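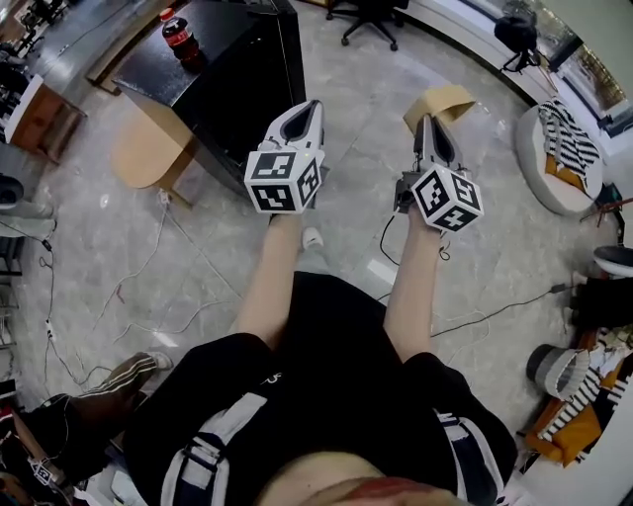
Grundport open day: notes from the Thursday visit

Posted in: Automation and Handling / Visits and Demonstrations

quayside_ops wrote:
Members who were unable to attend may find the following notes of use. The open day was held in July at the Pelen premises in Grundport, and admission was by registration. According to the host, 58 visitors were booked for the morning session. The purpose was to show how handling tasks are recorded by people using hand-held grippers, so that the recordings can afterwards be used to teach an arm. The programme carried the title Nakel, which is the name Pelen gives to the whole line of work.

The grippers are held one in each hand. Each carries a cube with printed square markers, and further markers are fixed about the room. The operator wears a harness over the shoulders. We were told that a session begins at 9.30 and that operators change over every forty minutes.

Handouts were available at the entrance. I would draw attention to the second page, which sets out what is kept and what is thrown away. Of 1,357 recordings made on the cardboard task, 400 had been passed as fit for training.

m_tolland wrote:
The Forum is grateful for this report. May I ask whether the figure of 400 was explained? A loss on that scale would not be accepted in any of the plants represented here, and I should be reluctant to see it presented to members as a success.

quayside_ops wrote:
It was explained in part. The host stated that a recording is set aside if the markers are lost from view, if the operator hesitates for too long, or if the object is dropped. No breakdown between the three was given. I did not understand the figure to be offered as a success. It appeared in the handout without comment.

feederline wrote:
I attended the same session and wish to add a few points on the equipment. The finger pads are black and have a fine texture on the inner face. I was permitted to hold one of the grippers before the talk began. It is lighter than I had expected, although I would not care to hold two of them at chest height for forty minutes.

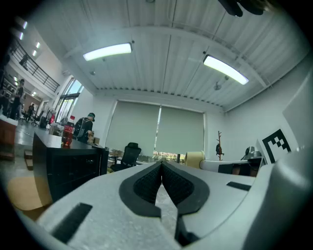 Gripper with the two finger pads together, Grundport, ground floor.

feederline wrote:
I should also record that the questions were taken on the ground floor, where it was difficult to hear. Should the visit be repeated, a separate room for questions would be of benefit.

dock_four wrote:
With respect to the previous contributors, I came away less persuaded. The Escobar demonstration last year used an arm guided directly by an operator at a desk, and the arm itself could be seen at work from start to finish. At Grundport the greater part of the time was given to people performing the task by hand. Visitors from our firm had travelled for 4 hours and had expected to see a machine do it.

quayside_ops wrote:
The invitation did state that the day concerned recording. I accept that the word "automation" in the heading may have led some members to expect otherwise, and I have suggested to the host that it be altered.

feederline wrote:
I do not share the view of dock_four. Guiding an arm from a desk is slow, and the arm is occupied throughout. With the hand-held method the work can be recorded wherever there is a table. For a firm of our size that is a material difference, and it was the reason we applied for places.

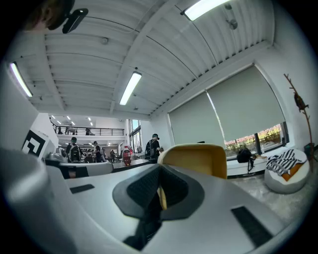

m_tolland wrote:
The saving in arm time is not in dispute. My concern is with what follows. A person's wrist will turn in ways that an arm cannot, and unless the operators are instructed accordingly, a share of the recordings will be of no use however clear the markers are. Was this raised?

feederline wrote:
It was raised by a visitor towards the end. The reply was that operators are given a short period of instruction and are asked to keep their movements slow and their elbows low. I regard that as a partial answer.

dock_four wrote:
I regard it as no answer. A limit that depends upon the operator remembering it is not a limit.

quayside_ops wrote:
Both views have been noted and will be forwarded to Pelen together with the request for a breakdown of the rejected recordings. Members wishing to be considered for a second visit are asked to reply below, stating the name of their firm and the number of places required. Places will be given first to those who were not able to attend in July.

m_tolland wrote:
Two places, please. Firm's name sent by private message.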